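Filed under: Home > Small Apartment Life > Threads

Monday, September 10, 2018

A thread about cleaning a mattress, a thing I put off all summer because I was under the impression that a mattress is where you go to not clean.

Background: I moved into the Wulluvari building in June. The bedroom fits the bed and one adult, standing sideways. As a result, everything I do at home I do on the bed. Taxes. Gift wrapping. Soup, once.

The mattress is quilted in these puffy scalloped shapes, like a cloud drawn by someone who was paid per cloud. Very pretty in the store. At home it is a system of small valleys, and every valley collects something.

Vacuum, you say. My vacuum is a Fitov and it weighs the same as a middle schooler. The upholstery attachment went missing two apartments ago. I have the crevice tool, which on quilting makes a noise like a goose being told bad news.

So: dustpan and brush. The set came from Erkent, the discount place by the bus depot, where it hung between the shower caps and a single garden gnome. I paid too little to have opinions about it and I have many.

Step one, strip the bed. Sheets, pad, the fitted thing that pops off the corner at 2 a.m. I allowed 20 minutes for this. Most of that was spent looking for the fourth corner.

Step two, sweep from the pillow end down. Short strokes, going with the stitching. If you go across it, the crumbs just move next door and start a new life.

Step three, admit what you eat in bed.

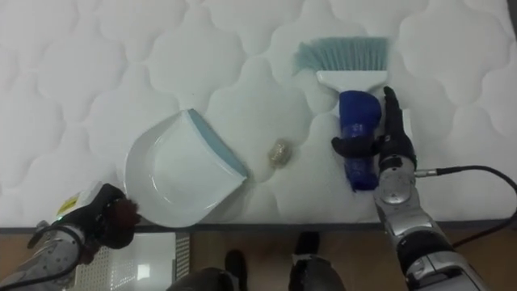

Crumpled gold ball, brush, dustpan. Still on the mattress, all three.

I would like to discuss the small gold ball. I have a theory and the theory is Suksawat caramels. They come 30 to a bag and each one is wrapped like a retirement gift. I've been telling people I buy them for guests. I've had guests twice.

A thing I did not know about crumpled wrappers: a brush has very little authority over them. Crumbs go where they're sent. A wrapper rolls into the next dip in the quilting and sits there looking expensive.

You can pick it up with your fingers, yes. Thank you to everyone who is about to type that. I own a brush.

Some notes on the dustpan, since this is apparently a review now. It has a light blue rubber strip along the lip. On a hard floor I'm sure the strip is wonderful. On a mattress you have to press down a little so the lip sinks in, or half the crumbs slide underneath and you get to meet them again.

Also wash the brush first. I say this as a person who did the kitchen floor with it in July and had to stop and have a long think at the edge of the bed. Dish soap, warm water, leave it bristles down overnight.

The gray band around the side of the mattress: go along that too. Lint loves a seam. I had been treating the band as decorative, like the trim on a couch, and it had been treating me as a source of income.

After sweeping I did the baking soda business. Shake it on, wait, get it off again. Getting it out of quilting is a second job with worse hours. If your mattress is flat on top, go ahead. If it's all puffs, use half of what you think and then half of that.

Would I do it again? Every 2 months, says the note I've put on the fridge. The note is next to one from last year about descaling the kettle.

New house rule: no caramels past the bedroom door. The bedroom door is also more or less the kitchen door, so enforcement is going to be a challenge.

Anyway, clean sheets are on. I have 1000 thread count pillowcases and one flat sheet from college. Good night.

Oh, and someone asked about the soup. It was minestrone. I don't want to talk about it.

More from this thread's author
- I measured the closet and the closet won
- Ranking my four mugs by how much they leak
- The fitted sheet: a grievance
- Can you iron on a bed? (I did. Read first.)

We use cookies to remember your preferences and show you more of what you like. By continuing to browse you agree to our cookie policy. Accept / Manage settings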